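Planning the Purchase of Hand-Held Grippers for Home Data Collection

Print this page | E-mail this article
Reading time: 9 minutes

4. Equipment planning

4.1 What has to be bought

Most budgets for robot learning projects start with the arm. Ours started with the hand-held grippers, as these decide how many people can work at once and how much usable material comes back. An arm is needed only when a trained policy is tested, and one arm can serve several collection teams. We therefore split the plan into two orders. The first covered grippers, spare pads and storage. The second covered the arm and its mount, and was held until September.

Three suppliers were asked for quotes. Parkwood offered the lowest unit price but sold pads only as part of a full jaw assembly. Stindska quoted pads and linkages as separate items, with a delivery time of 40 days. Holst did not list spare parts at all and asked us to return a whole unit for any repair. We gave the spare parts question more weight than the unit price. A gripper waiting for a part still takes up a place in the schedule, and the person assigned to it has to be paid or moved.

4.2 Two units per table

The plan counts grippers in pairs. Each station is a table with small household goods, a cardboard box and one or two people. Some goods can be handled with a single gripper, but soft or tangled ones, such as cables, often call for a second. Figure 3 shows a table of the kind we budgeted for, with two grippers over it in both views. 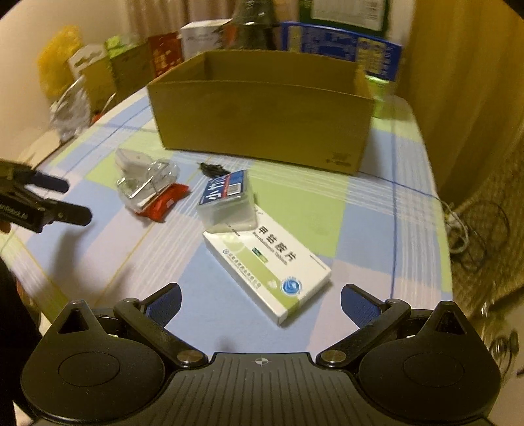
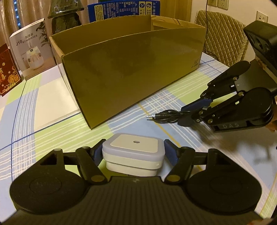 Figure 3. Sorting table with hand-held grippers. In one view a box of Mecobalamin tablets lies in front of the open jaws; in the other, one gripper holds a small white plastic object and the second pinches an audio cable.

After reading a draft of this section, Poonam Dubey wrote that the pair rule was right for cables and wrong for nearly everything else. She would buy pairs for half the stations and single units for the rest, then move the second units to where they were wanted. "You are paying for a left hand that rests on the table most of the day," she wrote. She also asked why the household goods had no line of their own in the budget.

We kept the pair rule for the first order. Moving units between homes would mean repeated checks of the jaw opening and extra trips, and neither cost was in her estimate. On the second point we agreed and added a line for goods. It is small next to the hardware, but it comes back every month, as packaging wears out with handling and has to be replaced.

4.3 Spare parts and running costs

Finger pads are the part we expect to replace most often. The first order included 178 pads, enough for every unit to be refitted and a reserve to be kept at the main site. Pivot screws and pins were ordered in a mixed pack from Indanier. Cables and chargers were bought locally and are not counted here.

We set a limit of 70 hours of use before a unit is brought in for inspection. The figure is a planning value and was chosen to fit the visit schedule. If wear turns out to be slower, the limit can be raised and the reserve reduced.

The target for the first phase was 600 hours of recorded work across all stations. Dividing the hardware cost by this target gives a cost per hour that can be compared with paying for time on a fixed arm. The comparison depends heavily on how long the units last, and we return to it in Section 6. Staff time is left out of the hardware figure and is treated separately in Section 5.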